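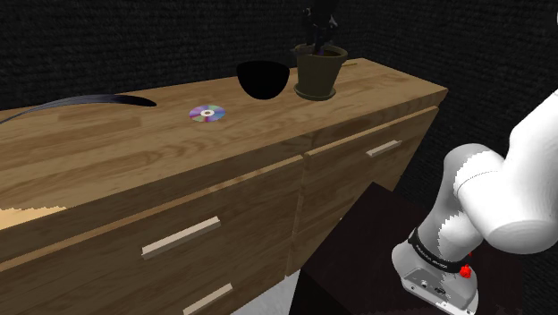
Quieting Down a Noisy House: Loose Hinges, Sticky Doors and Squeaky Floors

Print this page | E-mail this page

Posted April 2025

My house talks. The bathroom door groans, the third stair chirps, and for most of last winter there was a cabinet in the kitchen that let out a little shriek every time I went for the cereal. I put up with all of it for far too long, and then one rainy weekend I got out a screwdriver and a candle stub and fixed nearly everything before dinner. None of it is hard! You don't need a workshop, and you certainly don't need to call anyone (well, mostly — see the part about sagging floors).

Squeaky hinges

Everybody grabs the spray can first. I did too. It works for a week or two and then the squeak creeps back, with a nice gray drip down the paint to go with it. What lasts a lot longer is pulling the hinge pin. Close the door, tap the pin up from underneath with a nail and a hammer, and wipe it clean with an old rag. If it's rusty, rub it with a bit of steel wool. Then coat it with petroleum jelly or plain candle wax and drop it back in. Do one hinge at a time so the door stays up. I once pulled two in a row on the closet door and ended up holding it with my shoulder while yelling for my son.

Doors that stick or rub

Check the hinge screws before you even think about sanding. Most of the time the top hinge has worked loose and the door is leaning. If the screws just spin and never bite, take one out, dip a couple of wooden toothpicks in wood glue, push them into the hole and snap them off flush. Let it dry overnight, then put the screw back. My neighbor Juwita Harahap swears by golf tees for this, and for a bigger hole I think she's right.

If the door still rubs, slide a piece of carbon paper between the door and the jamb and close it. You'll get a mark right where it's catching. Sand only there, a little at a time, and touch up the bare wood with paint or it'll soak up moisture and swell all over again. Also, if your door only sticks in July, wait until it dries out in the fall before you take much off. I didn't, and now there's a draft.

Creaky stairs and floorboards

For a light creak, sprinkle some talcum powder along the crack, work it in with a soft paintbrush, lay a towel over it and walk back and forth. Vacuum up whatever's left (powder on stairs is slippery, so please don't skip that).

For a louder one you need screws. If you can get underneath, have somebody walk around upstairs while you listen from below with a flashlight. A thin shim with a dab of glue, slid into the gap between the joist and the subfloor, will often do it. Don't hammer it in! A hard-driven shim lifts the board and gives you a brand new squeak a foot away.

A floor that dips or feels bouncy is another matter. That one I'd have looked at.

Drawers that drag

Rub the runners with the candle stub. Bar soap works too, though it gets gummy in a damp room. Metal tracks usually just need the crumbs brushed out and a tiny bit of dry lubricant.

Slamming cabinet doors

Those clear stick-on bumpers are great, as long as you wipe the spot with rubbing alcohol first and let it dry. Mine kept falling off until I started doing that. Put one at the top corner and one at the bottom, on the side away from the hinges.

I still haven't cured the chirping stair, by the way. Talc helped for a month. Next up is a trim screw, and I'll update this page when I've tried it.

Get new tips in your inbox! Enter your e-mail address to join our newsletter. You can unsubscribe at any time.

Related tips
Patching Nail Holes Without Repainting the Wall
Window Screens: Small Tears, Quick Fixes
How I Finally Leveled the Washing Machine
Loose Cabinet Knobs and What to Do About Them
Getting Old Caulk Off the Tub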